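Ring Stacking for Little Hands: A Step-by-Step Play Guide

Level: first-timers and up
You need: a ring stacker, a table, a child who has had a snack

I love ring stackers. I have loved them since my oldest daughter spent an entire December afternoon putting one single ring on a peg, taking it off, and putting it on again while I drank a whole cup of coffee (a whole cup! still warm at the bottom!). They look so simple that people tend to hand one over, watch it get chewed for a minute, and decide their kid isn't interested. So I wrote up the way we do it at the Wastitville play group, where I run the toddler table in the mornings.

Picking a stacker

Go for big, chunky rings with a generous hole. If you have to aim carefully to get the ring on, a small child will have a miserable time. Thick, rounded rings are lovely because there is something to hold on to from any side, and they're comfy to grip with a whole fist.

Some sets have a cone that tapers toward the top, and some have a straight peg. A tapered one usually wants the rings in size order. A straight one takes them in any order at all, and for beginners I go straight every time. Olga Mateos, who shares the toddler table with me, prefers the cone, and we have agreed to keep both kinds on the shelf.

Check the pieces over before every session. Give each ring a squeeze and run your thumb around the inside of the hole, where rough spots like to hide. Anything cracked or with a bit coming loose goes up high until you've dealt with it. Follow the age advice on the box, and stay close by while they play.

Setting up the table

Clear everything off. I mean everything, including the crayons and the other toy you thought they might like afterward. A plain, pale surface is my favorite for this, and if your table is dark or busy you can tape down a sheet of white paper. Put the stacker back from the near edge with room in front for the rings to be laid down.

Start with the stack already built. This is the part most people do the other way around! Taking off comes before putting on for nearly every child I've worked with, and a finished stack is so inviting.
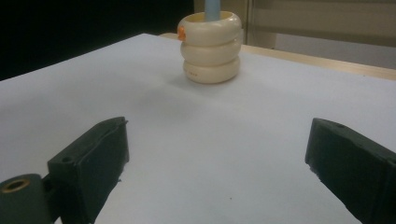

Three rings on the peg, ready for the first turn.

Three is plenty for a first go. If your set came with more, keep the extras in a box under your chair and bring them in when the first few are going well.

Step 1: Taking off

Sit across from your child or right beside them. Hold the base steady with one hand if it wobbles. Lift the top ring slowly, straight up, say "off!" and set it down on the table. Then wait. Count to 15 in your head if you need to, because the wait will feel long.

If they pull sideways and get stuck, put your hand lightly under theirs and help the ring go up. Let them have the last little bit on their own - that pop when it clears the top of the peg is the best part.

Step 2: Putting on

Hand over one ring at a time. Tip it so the hole faces the peg, and bring the peg a bit closer if you can. The first few tries will land on the side or on the floor. Say "on!" when it drops down, and make a fuss. I clap. Olga sings.

Still tricky? Hold the ring over the peg yourself, halfway on, and let your child push it down.

Step 3: Taking turns

Once both directions are going nicely, you take one and they take one. "My turn, your turn." Keep your turns quick. Toddlers are generous with many things, but waiting isn't one of them.

Step 4: Mixing it up

Here are some we come back to over and over:

Hide a ring under a dish towel and ask where it went.
Put one ring at each end of the table so they have to reach or walk for it.
Roll a ring across to them on its edge (expect shrieks).
Close your eyes and feel for the peg. Older kids love this one, and it's harder than you'd think!
Lay the rings flat and drop a pom-pom into each hole, for children well past the everything-in-the-mouth stage.

When it isn't working

They throw the rings. Put a basket down and let them throw into it for a bit, then go back to the peg.

They only want to chew. Fine! Let them chew one clean ring while you stack the others where they can see.

They lose interest after one ring. One ring is a good session. Pack up while everybody is cheerful and get it out again tomorrow.

Cleaning up

Plastic rings get a wash in warm water with a little dish soap, then a rinse, and I leave them on a towel overnight. Don't forget the peg, and wipe down the table too, as crumbs and dust show up on white like you wouldn't believe.

My friend Purificación Sotomayor has a lovely version of Step 4 with scarves pulled through the rings, and I've asked her to write it up for the next page. Bring a scarf you don't mind getting drooled on.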